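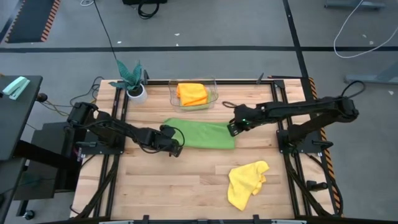

How long should I leave green tomatoes in a drawer before giving up on them?

Three weeks is my limit, and I check them every other morning. Anything still hard as a golf ball by then goes into chutney, and anything with a soft brown patch goes on the heap.

To the Cleditham allotments list, replying to the message from plot 126:

> We've had to pull all our outdoor plants because of blight and
> I've got two crates of green ones. Do they need a sunny
> windowsill? And is it true about the banana?

Oh, I do feel for you, the blight got mine in September as well! No need for a windowsill – mine ripen in the spare room with the curtains drawn, and the skins stay softer that way. What they want is a bit of warmth. The banana does help (a ripe one, spotty if you can get it), though an apple lasts longer and doesn't make the whole drawer smell of school lunchboxes.

Do pick out any with brown marks first, even tiny ones, and don't let the rest touch. I lost a whole tray that way last year and was cross about it for days.

For chutney I weigh out 751 grams of tomatoes to 312 of onions, which sounds mad but it's what fitted my old pan and I've never changed it. Malt vinegar, brown sugar, a handful of sultanas, and keep stirring near the end or it catches.

If anyone's going to the Turnbridge shop before the weekend, could you see whether they still have jam jars? I've got plenty of lids and hardly anything to put them on.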